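Lámina "Conceição", serigrafía firmada y numerada

Os cuento cómo llegó a la tienda, que tiene su gracia. Virgilio Soriano me la enseñó en septiembre, enrollada en un tubo, y le dije que sí antes de verla entera. Es una tirada de 228 ejemplares sobre papel Rastico de algodón, cinco tintas, y el azul del fondo cambia bastante según la luz del salón – yo la tengo encima del sofá y por la noche parece otra.

La vendo sin marco o con el marco Talham, que es el que yo elegiría (fino, sin brillo y con cristal antirreflejos). Si la queréis para un pasillo estrecho, preguntadme antes, que es grande y pide un poco de distancia. 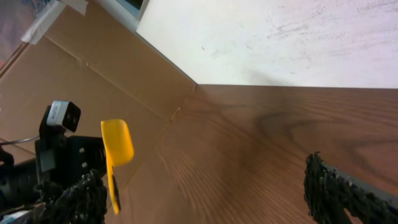
Precio y envío

Sin marco, 700 euros. Con marco Talham, 1359 euros, y ahí ya va incluido el montaje. Los envíos los hace Plindance y tardan 5 días laborables en la península; para las islas escribidme y os paso presupuesto.

Cada lámina lleva su certificado firmado por Virgilio. No puedo reservar números concretos, ¡pero si tenéis uno favorito, pedidlo y miro si queda!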